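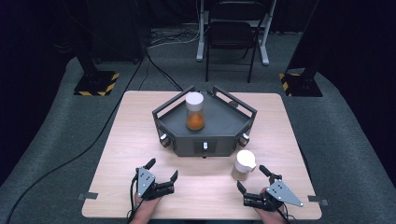
Tabletop task set-up with organiser, two lidded containers and hand-worn grippers

Minutes of the equipment planning meeting, held in the small office at 2 pm

Present: operations, workshop, data team, purchasing. Apologies from the software side, who sent comments in writing.

1. Minutes of the previous meeting

Agreed, with one correction. The minutes said the Toda arm had been "approved". It had been approved for quotation, and purchasing asked that the difference be kept in mind by anyone talking to suppliers.

2. Hand-worn grippers

The data team asked for 2 further pairs from Skerko. The case put forward was that more pairs would mean more sessions. Operations was not persuaded. The session log for March shows more hours lost to cable faults and to resetting the table than to any shortage of grippers, and a new pair does nothing for either.

The data team replied that with a spare pair on the shelf a fault would cost minutes instead of an afternoon. The workshop accepted this for one pair but could see no argument for the second. It was also pointed out that the Skerko quotation leaves out spare fingertips, cables and delivery, all of which were left out last time too and then turned up on the invoice.

Decision: one pair to be costed in full, with spares and delivery shown on separate lines. The second pair is deferred.

3. The Toda arm

Purchasing has the quotation. It is valid for 4 weeks and the price is higher than the figure in the draft budget. The supplier's covering letter says the arm will "transform" small-object handling. Operations asked what it would transform it into, and wanted a list of the objects it had been tried on. None was supplied.

There was a long discussion about whether the arm could manage the sort of work now done by hand at the table: small drawers with upright handles, clear tubs with lids, items standing close to the edge of a tray. The workshop's view is that clear containers will give trouble whatever is bought, and that a demonstration using the supplier's own blocks would tell us very little. The data team was more hopeful but agreed that hope should not be a budget line.

Decision: no order until Toda has run a demonstration with our organiser and our containers. We choose them and we bring them. If the quotation lapses in the meantime, it lapses.

4. Floor, cables and curtains

The workshop asked for money for proper cable covers, as cables still run across the carpet by the table. Taping has been the answer for long enough. The Jelton catalogue has a low ramp type that would do. This is the cheapest item on the list and the only one to which there was no objection.

A request for a larger table was turned down. The written comments from software asked for the curtains to be replaced with something paler, but gave no reason. Left over until a reason is given.

5. Retamal service contract

Retamal has offered a yearly contract covering all bench equipment. In the past year there were 13 call-outs logged, and the workshop believes most could have been dealt with in house by someone with a screwdriver and the manual. The contract leaves out wear parts, and wear parts are most of what wears out. Purchasing will ask for a price per visit instead.

6. Budget

The draft total assumes that the arm, both pairs of grippers and the service contract all go ahead. After today none of those is certain, so the draft is of little use as it stands. Operations asked that the next version show what we would buy if the arm were refused altogether — a page that has been asked for before and has not yet been seen.

Actions

Purchasing: full Skerko costing for one pair; per-visit price from Retamal; order cable covers.
Data team: choose the objects for the Toda demonstration and write down what would count as a pass, before the visit.
Workshop: sort the call-out log by cause.
Operations: revised budget, with and without the arm.

Any other business

The data team asked whether the spare pair could be ordered ahead of the costing. It could not.

The meeting closed at 3.40 pm. Next meeting to be set once Toda has replied.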